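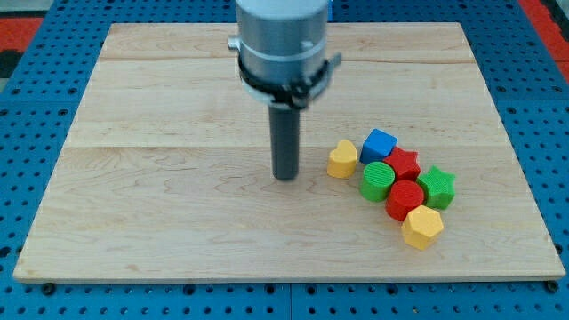
No. 117

Wooden boards and worktops, then. A few people asked after the last thread, and I've just finished redoing the one in our kitchen in Kolley, so it's all fresh in my head. Long thread, mute if you don't care about wood.

First question I always get is which wood. For a kitchen, I'd go for maple, beech or sycamore. All pale, all fairly hard, all with a close grain. Oak looks lovely but goes black round the sink if water sits on it, and it will sit on it.

Pale wood shows every stain and you have to make your peace with that. Beetroot, turmeric, red wine, the ring off a tin of tomatoes. Most of it fades in a few weeks. Turmeric takes longer.

I used to have a walnut board that hid everything. It also hid the fact that it was filthy. I like being able to see what I've spilt.

Planks glued side by side are what you'll mostly find in the shops. End grain is the chequered sort, dearer and heavier. End grain is kinder to knives. I've got one of each and I reach for the ordinary one nine times out of ten as I can lift it with one hand.

Second question is where to buy. If you're near Drollness, the timber yard behind the bus depot sells offcuts from a cage by the gate. You pay by weight and they'll saw a straight edge on for a couple of quid if it's quiet. Go in the morning. After lunch they're loading lorries and don't want to know.

The piece I got there for the worktop was 60 cm deep, already planed on one side. The other side was rough as anything. I left the underside rough for a week thinking it wouldn't matter, then caught my sleeve on it and gave in and sanded it.

If you can't get to a yard, look in charity shops. Old bread boards are usually better wood than new ones. Check for cracks at the ends, and put it down on a flat shelf to see if it rocks. Smell it too. A board that smells of onion will probably always smell of onion.

Sanding. Start coarser than you want to. I wasted most of an afternoon on fine paper trying to get rid of saw marks that needed 60 grit. Then 117... no, I mean 120. I had the thread number in my head. Leaving it in.

Always go with the grain. If you go across it you won't see the scratches until the oil goes on, and then you'll see all of them.

Once it feels smooth, wipe it over with a damp cloth and leave it to dry. The surface will go furry. Sand that off lightly and do it once more. Skip this and it'll go furry the first time you wash up on it.

Dust gets everywhere. I did mine in the back yard with the washing still out. Everyone had sawdust in their pillowcases.

Oil. I've tried olive oil (goes sticky and smells), sunflower (same but slower), raw linseed (takes forever to dry) and mineral oil. Mineral oil is dull and it works. The chemist sells it cheaper than the kitchen shop does.

For the worktop I used Zandska, the one in the green tin. It's a hard wax oil and you need less than you think. I did two thin coats and had more than half the tin left. The first time I used it, years ago, I put it on like gravy and it was tacky for a fortnight.

Check on the tin that it's fine for food once it has cured. Cured, mind, which takes a lot longer than dry to the touch. I kept the toaster on the floor for the whole of that time and ate a lot of sandwiches off a tray.

Rags soaked in linseed or hard wax oil can heat up and catch fire on their own if you leave them screwed up in a bin. Lay them flat outside until they're stiff. I peg mine on the fence.

How often? A chopping board in daily use gets oiled once a month here. When it's new, more often than that. Drip some water on it - if the water beads, leave it be, if it soaks in and leaves a dark patch, oil it.

I warm the oil by standing the bottle in a mug of hot water. Put it on, wait 40 minutes, wipe off whatever hasn't gone in. Stand the board on its edge overnight. Do both faces even if you only cut on one, or it'll cup.

Washing. Hot water, a bit of washing-up liquid, a brush, straight away. Dry it with a tea towel and stand it up. Don't soak it and don't put it in the dishwasher. I know somebody is going to tell me theirs has been in the dishwasher for years and it's fine. Good for you.

For smells, coarse salt and half a lemon, rub it about, leave it 10 minutes, rinse. This does shift garlic. It does less for fish. I keep a separate board for fish, with a notch cut in the corner so I can tell which it is.

Warped boards. If it's only slight, put it hump side up on a damp towel with a few heavy books on top and check it every day. I've saved two like that. I've also split one, so don't try it on anything you'd be upset to lose.

Small cracks can be filled with beeswax, warmed up and pushed in with a thumb. It comes out again eventually and you do it again. Bigger cracks need glue and clamps. There's a repair table at the Maluleke hall at the end of the month where they'll glue a board for a donation. Take it clean and bone dry or they'll send you home with it.

Burn marks. Ours has one from a pan, a perfect half circle next to the hob. I sanded it and it got paler but it didn't go. To get right down through it I'd have had a dip in the worktop you could keep soup in. So the half circle stays and the fruit bowl sits on it.

Cost, as people want to know. My 60 cm piece, the sandpaper and the tin of oil came to £117 altogether, and I've still got oil left for the next go. The quote I had for laminate was more than that, before fitting. I did already own a sander, so add that on if you don't.

Would I do it again? Yes, but in May or June. I started in October and with the windows open for the oil fumes the kitchen was perishing. We had our coats on at breakfast.

Couple of replies in one go. Yes, you can cut bread on the worktop itself, I just don't like to. Yes, bamboo boards are all right, though they blunt my knives faster. No, I haven't tried the spray oil.

And to whoever asked about wooden spoons: same oil, same method, stand them in a jar of it overnight and wipe them down in the morning. Mine need doing. They've gone grey and hairy and I've been putting it off since I finished the worktop.

Next thread will be drawers that stick. If you've got one, tell me whether it sticks all year or only in wet weather, as that makes a difference to what you do about it.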